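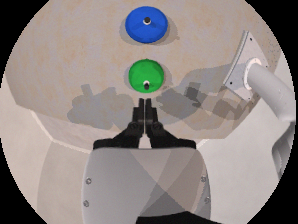 Applied Robotics Teaching Group, Prultholm

Filed under: Kit reviews / Manipulation / Working papers

4. Working with the Trusosar kit

4.1 What we set out to do

We came to the Trusosar kit the way most small teaching groups come to a new piece of software, which is to say with a good deal of hope and not very much spare time. Farkside sells it as a simulated tabletop workspace with a two-fingered gripper, a set of small objects to handle, and a scoring tool called Chin that reads the log after every attempt and says whether the goal was met. Our students learn on real arms in the spring, and we wanted to know whether a few weeks in the simulator beforehand would spare them (and the arms!) some of the usual bumps.

The review was carried out by two of us, Aisyah Lumenta and Darmawan Wibisono, with Sekar Pattinasarany looking after the machines and patiently restarting them when we had tied them in knots. All of the work reported in this section was done with the release that Farkside sent us in October 2021, and we did not change any of its physics settings, tempting as it was on one or two afternoons.

4.2 The knob task

Of all the exercises in the kit, the one we kept going back to is the knob task. It sounds almost too simple to write down. A disc with a small knob lies on the table, and the gripper has to come down over the knob, close, and lift. Figure 1 shows the workspace as the operator has it, looking down on the tabletop from above, with the fingers nearly closed and pointing toward the knob of the green disc. The blue disc lies farther up the table.

Figure 1. Rendered operator view in the knob task. The fingertips are a short distance from the green disc's knob and do not overlap the disc. The black surround is outside the circular field of view.

We are fond of this task as a teaching exercise. The knob is a small target, and a learner who comes in at a slant will find out quickly. The discs also differ a little in size, so that a habit picked up on one does not carry straight over to the other, and we saw several students slow down of their own accord when they were given the second one. The Farkside handbook suggests starting with the larger disc. We tried it both ways and preferred the smaller one first, though we would not want to argue very hard for it.

4.3 Shadows and the judging of depth

The part of the kit that gave us the most to talk about over lunch was the lighting. As Figure 1 shows, broad shadows lie over the lower part of the tabletop, and they overlap on the right-hand side, where the table also carries a metal mounting plate. Our newer students found shadows like these confusing for the first session or so and then came to lean on them, watching a shadow creep in toward an object as a hint of how much height was left. We think this is a fair skill to practice. The mottled table surface makes it harder, and one student asked whether it could be switched for a plain one. It can, in the display menu, under a heading that took us far too long to find.

We do have a complaint here. The circular view leaves the corners black, and a learner who is reaching for something near the rim of it has to work partly from memory. A second, wider view would be a kindness, and we have written to Farkside to ask for one.

4.4 Attempts and scoring

We logged 215 attempts at the knob task, spread over 15 students. Every one was scored by Chin and then looked over by one of us from the replay. For the most part we agreed with the software. Where we parted ways, it was nearly always over a lift in which the disc had tipped to one side while the gripper still had hold of the knob. Chin is happy with a tipped disc. We are less happy, and we marked those attempts separately in our own tables, which are given in Section 5 along with the scoring sheet.

Setup was pleasant enough. The installer ran without fuss on our newer machines, and the older ones needed a driver that the handbook mentions only in its appendix. We would gladly use the kit again in March, before the real arms come out of their crates.

Comments

Sunee Nuchit: Thank you for writing up the tipped-disc business. We had the same argument with our scoring and ended up adding a tilt limit by hand. Would you share your sheet?

Juwita Lau: Green disc first for us too. My group sulked when I gave them the blue one and then did fine.

Aisyah Lumenta: Sunee, of course, I'll send it over with the notes. Please do tell me what tilt limit you settled on!

Contact the group | Copyright Applied Robotics Teaching Group, Prultholm | Back to top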